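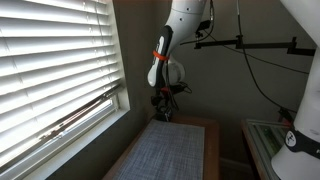
The shop is called Marti, and it has been repairing and making window blinds on the same street for 15 years. The owner did not want her name used, because she says customers already ask for her when anybody on the staff could help them. She agreed to talk for an hour in the back room between deliveries.

She got into the business by accident. She was working the counter at a hardware store, and people kept bringing in blinds that were broken in some small way. A cord had frayed, or a slat had snapped. The store sold new blinds and had no parts.

"I would send them home with a new set, and I knew the old one was fine," she said. "It needed a piece of string. I started taking them home and fixing them at the kitchen table."

Most of her work is still repair. A restring costs less than people expect and takes her under an hour if the slats are clean. If they aren't clean she washes them first, and she charges for that.

"Put it in the article that I charge for that," she said. "Every week there's an argument."

I asked what people get wrong when they buy. She said measuring, and then said measuring again. An inside mount has to be measured at the top, the middle and the bottom, and the smallest number is the one to use. Old window openings are almost never square. Her biggest order so far was for the Farnus building, a former shoe warehouse turned into apartments, and the plans said every opening was the same width.

"They were off by as much as 2 inches," she said. "I went up there with a tape and did every one of them myself. If I'd cut from the plans I would have lost the shop."

That job was 600 blinds. She hired her nephew and a friend of his for the summer, and they worked through August without air conditioning. The nephew still works there. The friend went back to school.

She is less patient on the subject of light. Customers come in asking for a room to be completely dark, and she tells them slatted blinds will not do it. Light gets through the cord holes and along the sides. For a bedroom she sells a lined shade, and she would just as soon lose the sale as have the blind come back. For a kitchen or an office she likes a plain white slat, tilted so the room side is down.

"Tilt it up and the light goes to the ceiling. Tilt it down and it goes on the floor," she said. "People own blinds for years and only ever open them or shut them."

Parts have become harder to find. She used to buy tilt gears from a supplier called Bakeck, which closed its parts counter a while back. She bought what was left, and the drawers along one wall hold 3183 gears in sizes that mostly don't get made anymore. She now orders cord and ladder string from Noturar, and she has no complaints except about the shipping.

Newer blinds without cords are safer for homes with small children, and she recommends them to every parent who comes in. They are also harder to repair, as the spring is sealed inside the top rail. She has opened a few to see how they work – "one of them took a chip out of the door" – and will now fix certain kinds.

She has no plans to move or to open a second store. The lease comes up next year and she expects to sign it. When the bell rang out front, she got up to see who it was, and came back carrying a blind with a shoelace tied where the cord used to be.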